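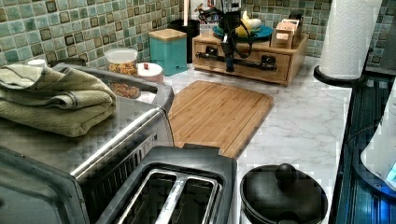
Vesidine is looking for people who eat breakfast at home and are willing to keep a diary of it. The study runs for eight weeks and covers what you eat, when you eat it, and how you make it. We are interested in ordinary kitchens and ordinary mornings. If your counter has a toaster oven with a folded green towel on top and a two-slot toaster right next to it, that is the kind of kitchen we want to hear from. You don't need to cook well or eat anything in particular.

About the study

The Home Breakfast Diary is run by Vesidine, a small consumer research office in the Mabaso Building. We collect written diaries from households and turn them into reports on how people use their time at home. Past diaries have covered laundry, packed lunches and grocery lists. This one is about the first meal of the day, including the days when there isn't one.

We have 103 places. Each place is for one household, but up to two adults in a household can keep diaries.

What you will do

Fill in a one-page diary sheet each morning, 7 days a week, for the length of the study. Most sheets take a few minutes. You write down the time you got up, the time you ate, what you ate and drank, what you used to make it, and who else was there. There is a box at the bottom for anything else. Some people leave it blank and some people fill the back of the page.

If you skip breakfast, write "none" and the time you first ate that day. Those sheets count the same as the others.

Once a week you send in your sheets. You can mail them in the stamped envelopes we provide or type them into the form on our website. Please pick one way and stay with it.

There are also 2 phone calls, one near the start and one after the last week. Each takes half an hour. The first goes over your usual routine and what is in your kitchen. The second goes over what changed, if anything did. Calls are not recorded. The interviewer takes notes, and you can ask to have them read back to you.

Who can take part

You must be 18 or older.
You must live at the address where you will keep the diary for the full eight weeks.
You must eat or drink something at home on at least some mornings.
You must be able to read and write in English, or have someone in the household who can fill in the sheet with you.

Night shift workers are welcome. For you, breakfast means the first meal after your main sleep, whatever the clock says. We had too few shift workers in the packed lunch diary and would like more this time.

People on a special diet can take part. We don't give advice on food and will not ask you to change what you eat. Please don't buy anything for the study or try to eat better for it.

Who can't take part

Anyone who works for a company that makes or sells breakfast foods or kitchen appliances, and anyone who kept a diary for us in the Jisside pilot in March. If you were in the pilot you have already seen the sheet, and we need people who haven't.

Payment

You will be paid by check in two parts, the first after week four and the second after the closing call. The amounts are on the consent form, which you will get before you agree to anything. You don't have to return every sheet to be paid, but we do need at least five from each week. If two adults in one household take part, each is paid separately.

If you stop early you keep any payment already sent. You don't have to give a reason.

Your information

Your name and address are kept apart from your diary sheets. The sheets carry a number only. Paper sheets are typed up by Avby, the firm that handles our data entry, and then shredded. Reports may quote a line from a diary, but never with a name, street or workplace. If there is a line you don't want quoted, put an X next to it in the margin.

How to apply

Send a note by email or regular mail with the following:

Your name, mailing address and a daytime phone number
How many people live in your household, and their ages
Your usual work hours, if you work
Whether you want to use paper sheets or the website
Whether a second adult would also like to take part

Put "Breakfast Diary" in the subject line or on the envelope. Write to Anel Mnguni, Diary Studies, at the Vesidine office. Please don't come to the office in person. All calls and paperwork are handled from home at present and the front desk is closed.

We will call to confirm your details before sending a consent form. If all the places are taken we will ask if you want to be on the waiting list. People on the list are called in the order they wrote to us.

Posted 5/23/20. Applications are open until all places are filled.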